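Draltgate kitchen rack finds work between dishes

DRALTGATE – The shared kitchen at the Elance building has a dish rack, and for most of this year it has held everything except dishes. As of Wednesday it is officially a snack station, a title it had been using informally since the dishwasher came in.

Tenants voted 41 to 2 to let the rack stay on the white table, provided that whatever goes in it can be lifted out again without bringing something else along. The two votes against are understood to have come from people who still own plates.

The translucent rack has slanted dividers at one end and open space at the other. Bags go in the open end, where they stand up a good deal better than they ever did in the drawer.
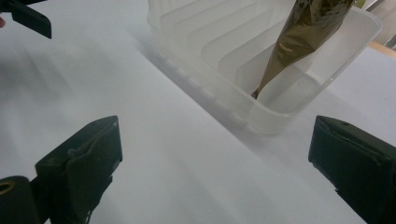
Foil, and where it goes

The harder question was wrappers. Foil packets from the snack shelf have a way of staying on the table long after anyone has an interest in them, and a crumpled one takes up more room than people expect. The building newsletter, The Flarnness, gave the matter 3 consecutive front pages in the spring, which says something about the matter and something about the newsletter.

Under the new rules, a packet that has been torn open is the responsibility of whoever tore it. It may not be folded small and tucked between the dividers. It may not be left on the table "for later" unless later is the same afternoon. Gold foil got a line of its own after a long discussion about whether it was too nice to throw out. It is not.

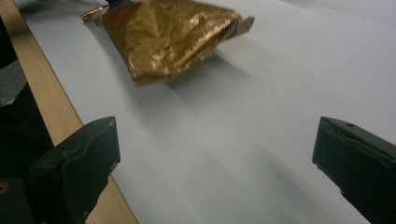 What happens next

The Jansen Room, across the hall, has asked for a rack on the same terms and been told to wait until July. A proposal to spend part of the kitchen fund, currently $3,280, on a proper snack cabinet was put off for the fourth time, with several tenants noting that a cabinet has doors and that doors are how the last bag of pretzels was lost.

Anyone with dishes to dry is asked to use a towel.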